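Chaise longue

A chaise longue (from the French for "long chair") is an upholstered seat made long enough for a person to sit on it with the legs stretched out. In the United States it is very often called a "chaise lounge," a friendly mix-up of letters that has been around for so many generations that most dictionaries now list it without complaint.

Long seats for resting are very old indeed. People in ancient Egypt, Greece and Rome all had couches of one sort or another, and wealthy Romans liked to recline on theirs at dinner. The form we know today took shape in France, where cabinetmakers built long chairs for the well-to-do to rest on during the day without going back to bed, and from there the fashion traveled happily to England and across the Atlantic.

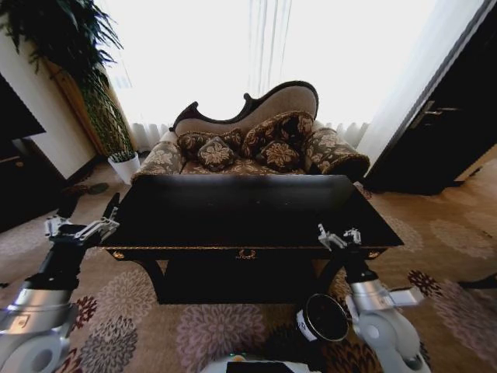 Several close relatives share the family name. The duchesse brisée is a long chair divided into two or three parts, so that the footstool can be pulled away and used by itself. The récamier has two raised ends and usually nothing along the long sides, while the méridienne has a high headrest and a lower footrest joined by a sloping back. Dealers don't always keep these words apart, and a piece sold under one name in one shop may well carry another down the street.

Victorian makers were especially fond of the form. They used deep buttoning, coiled springs and horsehair stuffing, and they favored walnut, mahogany and rosewood for the frames. Many examples were made with the head at one particular end, so a buyer had to think about where the fireplace and the door stood before placing an order.

In the 20th century the chaise moved outdoors as well, with light folding versions for patios and pool decks. Indoors it often became part of the sectional sofa, where the long end piece is still called the chaise.

See also: Daybed, Fainting couch, Settee, Ottoman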